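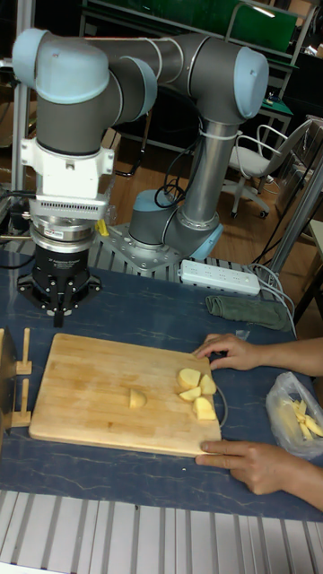

Potatoes, one board and a big knife

I have been cutting a lot of potatoes lately. Odette Rey runs a supper once a month in the hall at Enda, and in July I said I would take over the potatoes from Kuo-hua Chiu, who had done them for years and wanted to move to puddings. I didn't think there was much to learn. There was a bit.

The supper feeds 50 people, sometimes a few under. It is nearly always the same menu, a stew or a pie with potatoes in it and then potatoes again on the side. Odette doesn't see this as a problem and neither do the people who come.

Peeling

I peel everything first and cut afterwards. I used to peel one, cut one, peel one, cut one, and there was always peel under the knife. Now the peelings are all gone before the board comes out. I use a cheap swivel peeler. Kuo-hua uses a small knife and is faster than me, but his peelings are thick and he knows it.

The peeled ones go in a bowl of cold water if they have to wait. Ten minutes out of water is fine. An hour isn't, they go pinkish and then grey at the edges. They still taste all right but they look poor in a pale sauce.

The first cut

A whole peeled potato rolls. Most of my bad moments with a knife have been with something round. So the first cut takes a slice off one long side, and the potato then sits on that flat face for the rest of the job. The slice goes in the pot with everything else.

After that it depends what they are for. For stew I want blocks with some size to them, because the small bits break down and thicken the gravy whether you want it thickened or not. For roasting I cut wedges and leave the outer side round. For the pie top it hardly matters, they are getting mashed, but they should be near enough the same size or the little ones are soup by the time the big ones are soft.

I get uneven pieces every time. The end of a potato is never going to make a proper block. I put the odd ones to one side of the board and decide about them later -- usually they go in the stew.

The board

For years I had a glass board, a present, and I hated the noise of it. Wood or bamboo is much better for this. Potato starch makes a board slippery, and it makes the underneath slippery too if the water runs off the edge. A damp cloth under the board sorts it out at home. At the hall the tables are all different heights and one of them slopes, so there I wipe the table down between batches as well.

I don't let the board get full. Once there are pieces on both sides of the blade I start cutting things I have already cut. I keep what is waiting on one side and what is finished on the other, and when the finished side gets crowded I stop and clear it into the pan.

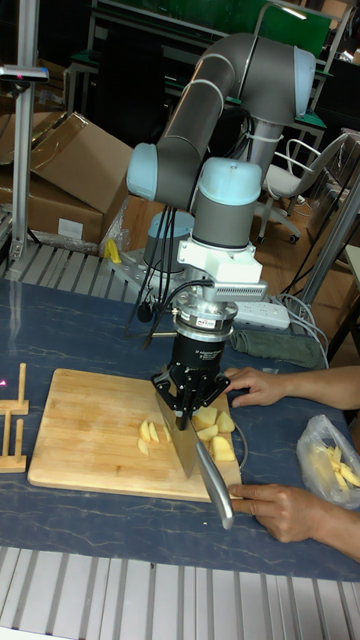
A big knife is easier than a small one for this, which surprised me. I had been using a little paring knife out of nerves. With a small blade you end up pushing, and the potato grips the sides of it halfway down. A broad blade goes through in one go and you can scoop with the flat of it after. Starch makes the slices stick to it, and I just push them off every so often and carry on. Scraping the board with the edge blunts it, so I turn the knife over and scrape with the back.

Mine is a Luken and it is not an expensive one. I have it sharpened at Nulard, the hardware shop by the bus station, on a Monday when the man who does it is in. He does scissors too.

Chips and bags

If I have potatoes left over I cut them into sticks. Thick slices first, then the slices lying flat, then sticks. They go in a plastic bag and then in the fridge, and get used that evening or next day. I rinse and dry them well first. Freezing them raw did not go well for me, they came out limp and grey. Boil them for a few minutes before freezing and they are fine.

I weighed one lot of peelings out of curiosity and it came to 521 grams, from what I'd have called a small batch. Odette takes them for her compost. She says potato peel can sprout in there and she has had a few plants come up that way, and she leaves them in.

Next supper is fish pie, so it's mash on top. I have asked whether we could do rice on the side for once. No answer yet.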